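Evar Suspends Crosswalk Software Release After Simulation Fault

Thursday, March 29, 2018 -- Evar said today that it has suspended version 9 of Trudine, the route-planning software for its sidewalk delivery robots, after a fault caused the robot to enter a crosswalk without checking for people already in the road.

The fault appeared in simulation only. No robot running version 9 has been used on a public street, and no one was hurt.

Trudine is tested in a computer-built downtown district before each release. The robot has to travel along the sidewalk, stop short of the curb, look for people and vehicles, and cross when the way is clear. In 152 runs of the same crossing, the software skipped the second check 60 times. In 2 of those runs the simulated robot came into contact with a pedestrian.

The company traced the fault to a change made in the way Trudine handles objects that are partly hidden. When a pedestrian passed behind a pole or other street fixture, the software dropped that person from its list after a short delay and did not add the person back in time. Strong shadows on the pavement made the delay longer. The test district has both, with a heavy pole close to the curb and a person in a red hard hat out on the road near the crosswalk stripes. 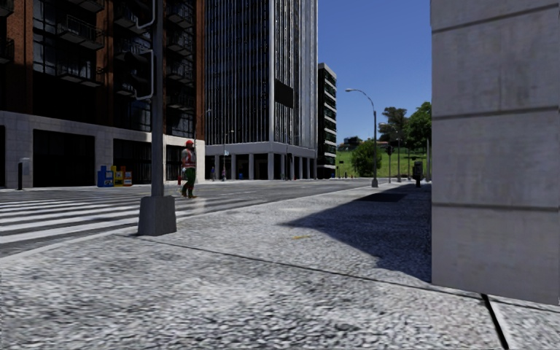
Widad Kassab said the fault should have been caught earlier, and that a robot that loses track of a person for even a moment has no business leaving the curb. She asked that Evar publish the results of the repeat tests, including the failed runs, before any new version goes out.

Evar has agreed to do so. The results will be posted in April.

"We changed one part of the software and did not repeat the full set of crossing tests," said Leonie Whitcombe, director of safety at Evar. "That was our mistake. The full set will now be run after every change, large or small."

Until the repair is finished, all Evar robots will stay on version 8 -- the version they have used since last fall. It does not contain the change. The repaired software will be tested from several points at the same intersection, including at street level looking straight along the stripes to the far curb.
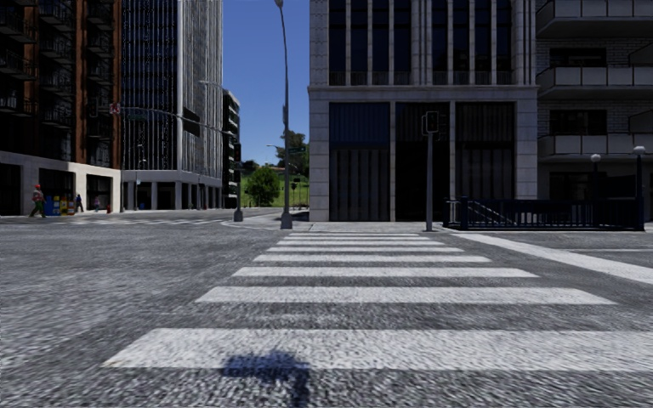

What Customers Need to Do

No action is needed by customers whose robots are in service. Sites that received an early copy of version 9 for office testing should remove it and confirm the removal with Raghda Boutros in customer support. Deliveries will continue on their normal schedule.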